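Speaker notes: Shared storage in rented housing
Luana Fagundes, Rostside Housing Association
23 February 2019

Slide 1. Welcome members and thank Nelu Sandu for the invitation. State that the talk covers the storage policy adopted in January for the Curkel and Nukbridge buildings.

Slide 2. The two buildings hold 410 households. Before the policy, over 2,000 items stood in hallways and under stairs. Fire inspectors require these areas to be clear at all times. Pause for comments.
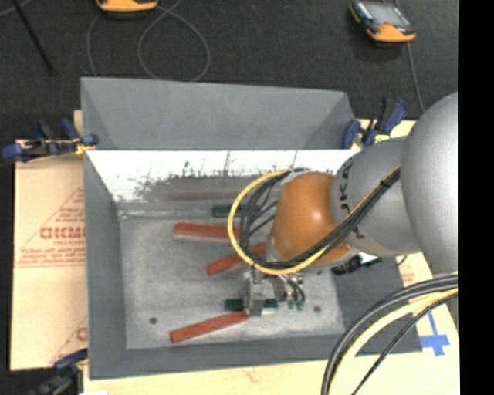
Who pays for a storage locker?
The tenant pays 15 dollars a month, and the charge is added to the rent statement.

Slide 4. Explain the notice procedure. A tag is placed on the item, and the tenant has nine days to respond. Bicycles follow the same procedure. Refer questions on strollers to the building office.

Slide 5. Invite questions. Printed copies of the policy are at the door.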